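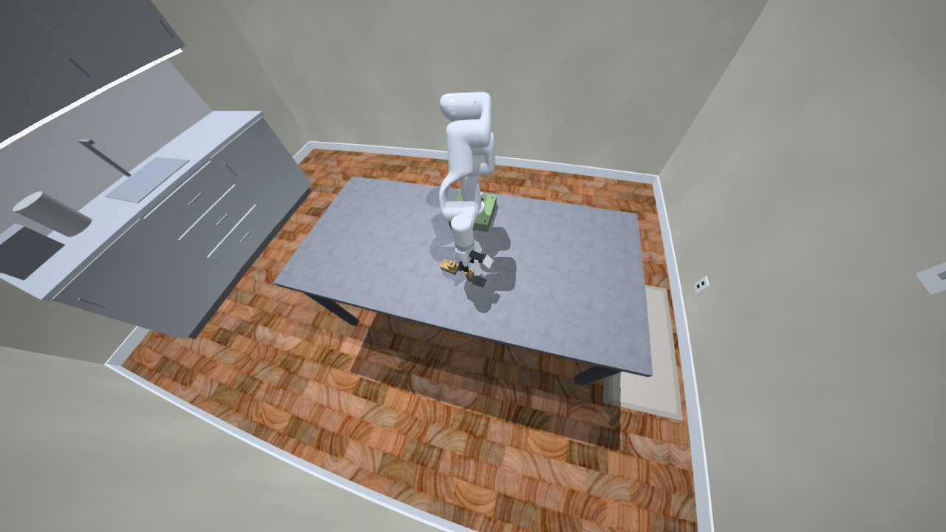 Run 538 and it dropped the block again.

Sushil Bhatt watched the success figure tick down on the left screen and ate a cold chip. Everyone else had gone. Four hours till the draft had to be with Grasso, and the draft had a hole in it the exact shape of a results table.

The claim was simple. You train the arm in one kitchen. Then you let the kitchen change while it sleeps – his word, Leonardo hated it, said sleeping was not a method – and the arm replays its own failures in the changed rooms, over and over, until it stops caring about the room. 4000 replays per night. Fewer fresh attempts needed the next day. That was the whole paper. They had called it Curon, after an argument in a pub.

Except the control was winning.

The control was called Serrano and did nothing clever. Same arm, same yellow block, same grey table, no replay. It just had another go. And another. Sushil had set it up in January as a thing to be beaten, the way you put a cone out for football practice, and now the cone was three goals up.

He scrolled. Reset, reach, close, lift. Reset, reach, close, miss. Serrano: lift. Serrano: lift. Serrano: miss, lift, lift.

"Come on," he told Curon.

Miss.

His phone went. Leonardo Grasso, on a train by the sound of it.

"Have you got it?"

"Got something."

"Something good?"

"The baseline's better."

Train noise. A long bit of train noise.

"Better how much?"

"Enough that you'd notice."

"Then it's a bug."

"I've looked for a bug."

"Look again. Look at the seeds. Look at the rug, you remember the rug, the physics went funny when the rug clipped the table leg. Steda lost a month to that." A tunnel ate the next part. "– ring me at ten."

He looked at the seeds. Fine. He looked at the rug. It lay on its daft expensive floor, all those little tree rings, and touched nothing. He turned shadows off, turned them back on. He checked the friction on the fingers, which was the same in both arms of the study becuase he had copied the file himself, and then he checked that he had copied the file himself.

Nine o'clock. Kettle. No milk.

There was a quick way out and he knew it the way you know where the biscuits are. The evaluation used 100 rooms. Curon did well in some of them, really well, the narrow ones, the ones with the dark units and the light strip over the worktop. Call those the hard set. Lots of people had a hard set. You would write a line: we focus on cluttered domestic layouts. Not a lie. Just a sort of leaning.

He typed the line. Looked at it. Typed the number that went with it and it looked lovely.

Then, as he was in there anyway, he opened the replay logs to pull a figure, and read one properly for the first time in weeks. Not the score. The thing itself, step by step, joint angles and block position, the whole night's dreaming in one long file.

Replay 1. The block starts left of the fingers. Arm reaches, misses, block skids.

Replay 2. New walls, new floor. Block starts left of the fingers. Misses, skids.

Replay 3. The same, with a different sink.

He paged down. Kept paging. Every room changed and the mistake stayed put. They had recoloured the same failure four thousand times and fed it back in, and the arm had learnt it beautifully. It now missed with tremendous confidence. Any kitchen in the world, it would miss there.

"Oh, you poor thing," Sushil said out loud.

So it wasn't a bug. Curon did exactly what the method section said it did. It was the method section that was wrong.

The narrow rooms, then. Why the narrow rooms? He ran a sort on block position and got it in under a minute. In the narrow rooms the table was turned, the start point got clamped and the block came up a bit to the right. Nearer the fingers. A toddler could of grabbed it. His lovely number was the number for easy blocks.

He deleted the line about cluttered domestic layouts. He deleted it one letter at a time, which took longer than it should.

Ten came and went. At quarter past he rang.

"Tell me it was the rug," said Leonardo.

"It wasn't the rug. We're moving the kitchen and we're not moving the block."

"The block moves."

"In training. Not in replay. Replay starts from the logged state and we never touch it. We change everything the arm doesn't touch and nothing that it does."

No train now. A front door, keys going in a bowl.

"That was my bit," Leonardo said. "The logged state. I wrote that bit."

"I signed it off."

"Can we fix it by midnight?"

"1440 minutes for a full training pass. I've got a hundred and five."

"A small one?"

"A small one would be noise and we'd both pretend it wasn't."

He heard a chair being pulled out, and somebody in another room asking about supper, and Leonardo saying in a minute.

"There's a workshop," Leonardo said at last. "Orko's lot run it. They take negative results. Short ones. Their deadline's 10 Sep 2026."

"It's a bit of a come down."

"It's a bit of a come down, yes. What would you call it?"

Sushil pulled the draft over and put the cursor in the title. On the other screen run 539 had started. Nothing to stop it, he'd left the queue on. The arm folded over, fingers wide, and went for a place just beside the block where no block had ever been.

"Replay without variation in object pose," he said, typing, "reinforces – is it reinforces or entrenches?"

"Entrenches."

"Entrenches. One r?"

"There's only ever been one r in entrenches, Sushil. Go home."

"In a bit."

He put the phone face down. Opened the config for the replay, found the start state and added a small random shove to x and y, either side. Two lines. He set it going for the night and went to look for his coat.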